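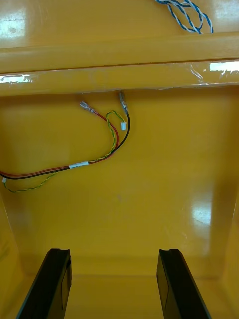

Red wire, black wire, a spade terminal on each. You'll be seeing more of these.

Parts Sorter (part time)
Melnychuk Repair and Salvage, Skandarville
31 hours a week, $700 a week, start in February

Melnychuk takes apart small electrical things that other people have given up on. The parts that still have some life in them go back out to repair shops, schools and a surprising number of retired men building model railroads. Between the taking apart and the going back out, there is a table. We need someone to work at it.

The table is white. The bins are yellow. The wires are every color the wire industry could think of, and they arrive hugging each other. Your job is to take a mixed tray of small parts, work out what each one is, and get it into the right bin without bending it, losing it or dropping it down your sleeve.

If that sounds dull, you have understood the ad correctly and we thank you for your time. If it sounds oddly restful, please read on.

What the work is

A tray comes to you lined with a sheet of white paper. The paper shows up small dark parts that would vanish against shiny steel, and it gets changed when it's grubby. You sort what's on it. Motors go with motors, boards with boards, wire bundles with wire bundles. Loose clips and brackets get a home too, even the ones that look like they fell off something in 1987, and probably did.

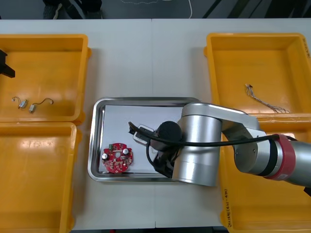
The sorting table, with the steel tray in the middle and a round red board on the paper.

Four bins are in play at a time, two on each side of the tray. When you finish a batch you check the bins against the sheet, sign it, and carry them to the shelves. Then you get another tray. There is always another tray.

Most of the skill is in the wires. A twisted pair with a connector on the end will grab onto anything within reach, and pulling only encourages it. You hold the connector, not the wire, and you ease things apart. New people want to go fast in the first week and end up with what we call a nest. We keep a box of nests for slow afternoons. The box is full.

You will also write labels. We still do this by hand with a black marker, straight onto the plastic, so your numbers have to be readable by someone other than you. If your 4 looks like a 9, we'll find out at the worst moment. It has happened, and a school two counties over now owns a lot of the wrong capacitor.

What you'll be sorting

Small motors with their leads on
Circuit boards, including the round ones from the Stoltora line, which have notches along the rim and look like gears but aren't
Wiring harnesses, long and short
Connectors, clips, brackets
Things in a paper cup marked ASK MATVII
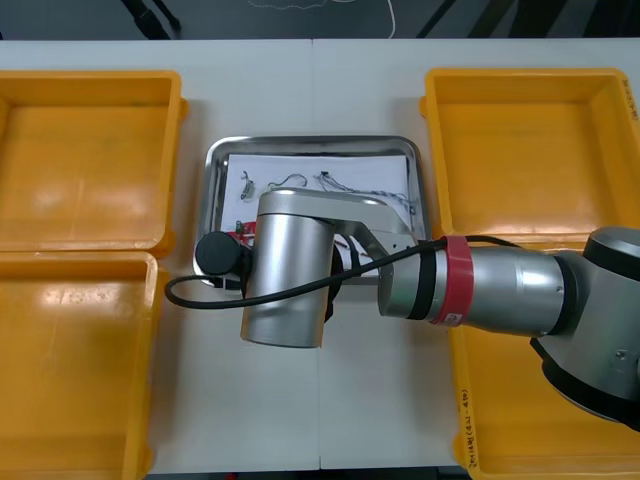 A harness and other small parts on the paper. The handwriting on the lower bin reads 4.2-4.8 at the end.

Who we're looking for

You don't need an electronics background. We'll show you a capacitor and a connector, and by the second day you'll be telling them apart in your sleep, possibly out loud. What you do need:

Decent close-up eyesight, with or without glasses
Steady hands and a light touch
The ability to tell red, green, yellow and white wire apart under bright overhead lights
Patience with things that are tangled
Enough self-respect to say "I don't know what this is" and put it in the cup

Experience with beads, fishing tackle, watch repair, hem stitching or a badly kept sewing box all counts, so please mention it. One of our best sorters came to us from a bakery, where she did the lettering on cakes. Her labels are a pleasure to read.

It would help if you could lift a full bin to shoulder height, but if you can't, say so and we'll give you the lower shelves. Most of the work can be done sitting down. The stools adjust, though one of them has opinions.

What you get

Pay is $700 a week, paid weekly. The first 60 days are a trial on both sides, at full pay. After that you get paid time off and a key to the building. There are 9 of us, so people will notice if you're out, and somebody will have moved your marker by the time you get back.

Hours are mornings into early afternoon. We can be flexible about school pickup and the bus. We can't be flexible about food at the table. A crumb on white paper looks exactly like a part until you've tried to sort it, and there's a perfectly good break room down the hall with a microwave and the slow kettle.

The radio question is settled: it's on, it's low, and whoever arrives first picks the station. Headphones are fine in one ear.
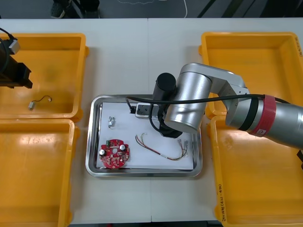
Round board, wire bundle and a small metal clip or bracket on the tray, with a motor in the bin at upper left.

Where we are

We're on the ground floor of the old Kamdale building, at the loading dock end. Use the side door. The front door has been painted shut for years, and every applicant tries it anyway. Parking is free and mostly gravel. The bus stops across the road, and the walk from there is short but has a puddle in it from fall until about the time you've bought new boots.

How to apply

Send a short letter, one page at most, to Matvii Moroz at Melnychuk. Tell us what you've done that called for small, careful work, paid or not, and which hours suit you. A résumé is welcome but we won't weep if there isn't one. Please write your name and phone number by hand somewhere on the page. Yes, this is a test, and yes, it's about the 4s.

You can also leave your letter in the mail slot by the side door. Please don't staple it.

Letters need to reach us by 15 December 2019. We'll call everyone who applies, including the people we're not taking on, and invite a few in for a paid one-hour try at the table. You'll be given a tray and some bins, and left mostly in peace. Matvii may wander past. He isn't judging your speed, he's looking for his screwdriver.

We'd like one person, maybe two if we can't choose. If you've applied before, apply again. Last time we had 31 letters and one stool.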